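Last updated: November

Notebook, chores bench, Zistgate flat

Started late, 4:10 pm, light going. Me (Marloes) and Géza, Andor joined by phone for the first bit. Question from Miklós still the same one: can a machine put away a bedroom's worth of clothes yet, yes or no. He wants a line for the Ruvesgate report. My line so far: no, but less no than in spring.

Fingers first. Blue pads on both sides, want them parallel when closed. Kornél thinks the old pads lost grip after some 800 closes. I think it was lint. Wipe pads before each block, write it down, we never write it down.

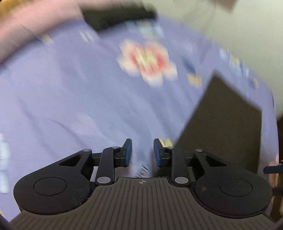
Fingers open, nothing between them. Pads blue, pins silver.

Dust on the housing too, see right side. Clean it.

Then clothes. Towels are pretty much solved as far as I care, the Hundthorpe people fold a square towel all day long. Shirts so-so. Knits are the bad ones. A knit has no shape of its own, you pull the hem and the body comes along, or it doesnt and you have just stretched it. Rib is worse again, pads catch one layer or two and the model can't tell which. Géza says a person can't tell by looking either, they feel it. Agree. We have no feel in the fingers at all, only opening width.

Target order for sweaters, from Shezi notes:
- find hem
- lift one layer, check
- sleeves in
- fold body over
- stop. no smoothing, smoothing undoes the fold

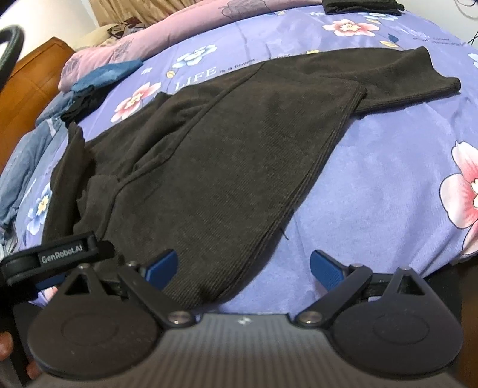

Dark brown knit on the flowered sheet, pads at the hem.

Hem is the right place to start I think, thicker edge, easy line to follow. But look how the body is already folded on itself and the left side is all bunched up. Planner assumes flat garment. Needs an un-bunch step before anything, and that step is harder than the fold. Loose thread at the hem as well, dont let the pads grab that.

Other worry is the sheet. Big flowers, printed words, blue and pink all over. Segmentation was trained on plain bedding mostly. Brown on blue should be ok, jeans on blue I would not bet on. Andor says add 460 patterned-sheet clips to the set and stop complaining. Fine, but who labels tehm.

For the report: towels yes, shirts if laid out, knits no, beds with a pile of mixed clothes no. Kornél will want it softer than that.

To do
- new pads, ask Géza where the spares went
- write un-bunch step, even a dumb one
- jeans on patterned sheet, try it next
- call Hundthorpe re their knit numbers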